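Section 4: Setting up the Pelley sit-stand desk

Read this section before you connect the control box to power. Sections 2 and 3 cover the legs, crossbars and feet. If the frame is still upside down on the carpet, go back to step 3.9 and turn it over with a second person.

4.1 Where the desk can go

Place the desk on a hard floor or low-pile carpet. On deep carpet the feet settle over the first few days and will need levelling again.

Leave a gap of at least 23 mm between the back edge of the top and the wall. The top moves slightly as the legs extend and will mark plaster if it touches.

Check above the desk as well as behind it. Shelves, window winders, blinds and the underside of a sloping ceiling all need to clear anything you plan to keep on the top, including monitors on arms.

CAUTION: Do not place the desk over a floor vent or a power board. The crossbar can come down on plugs that stand up from the floor.

4.2 Levelling the feet

1. Lower both legs fully by hand-tightening the four adjustable feet until they stop.
2. Put a spirit level across the top, left to right, then front to back.
3. Wind out the foot at the lowest corner. A half turn is usually plenty.
4. Press down on each corner in turn. If the desk rocks, adjust the foot diagonally opposite the one that lifts.
5. Tighten the lock nuts with the flat spanner from bag D.

Note: The spanner in bag D also fits the older Dreson frame. The spanner from a Dreson kit does not fit this one.

4.3 Connecting the control box

1. Slide the control box into the bracket under the top, with the sockets facing the rear.
2. Plug the left leg cable into M1 and the right leg cable into M2. Push until the clip catches.
3. Plug the handset into the socket marked HS.
4. Run the cables along the tray and fix them with the adhesive clips. Leave a loop of slack at each leg.
5. Plug in the mains lead last.

The handset shows three dashes. This is normal before the first reset.

4.4 First reset

1. Clear the top completely.
2. Hold the down button until the legs reach their lowest point and stop.
3. Release, then hold the down button again for ten seconds. The legs drop a few millimetres and rise again. Do not let go until they stop moving.
4. The dashes change to a height in centimetres.

If the handset shows E1 or E2, a leg cable is loose. Unplug the mains lead, wait one minute, reseat both cables and repeat from step 1.

4.5 Finding your working heights

Wear the shoes you normally work in.

Standing: Stand close to the desk with your shoulders relaxed and your elbows bent to a right angle. Raise the top until it sits level with your forearms or slightly below. For hand work such as soldering, sewing or model making, many people prefer it a little higher.

Sitting: Set your chair first, with your feet flat on the floor, then bring the desk down to meet your elbows.

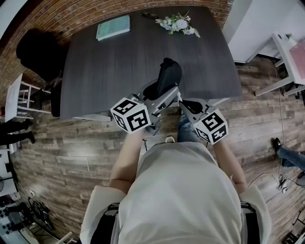

Figure 4-3. Standing position at the near edge, forearms forward.

To save a height, press M, then 1, 2 or 3 within five seconds. The handset beeps once. Saving over an existing number replaces it without asking.

4.6 Collision sensitivity

The legs stop and reverse slightly if they meet resistance. Three levels are available. The desk leaves the factory on level 2. Hold M and the up button together to change it.

Use level 3, the least sensitive, only if the desk stops by itself under a heavy but even load. Check the area under the top each time before lowering it.

CAUTION: The collision stop is not a safety device for children or pets. Turn on the handset lock (hold M for six seconds) when the desk is unattended.

4.7 Care of the top

Wipe with a damp cloth and a little dish soap. Methylated spirits and citrus cleaners dull the colour. Bartoš edge wax, sold separately, can be used on small nicks along the edge.

Retighten the frame bolts after the first month, then every year. If you need spare bolts, order part 167 and state the frame colour.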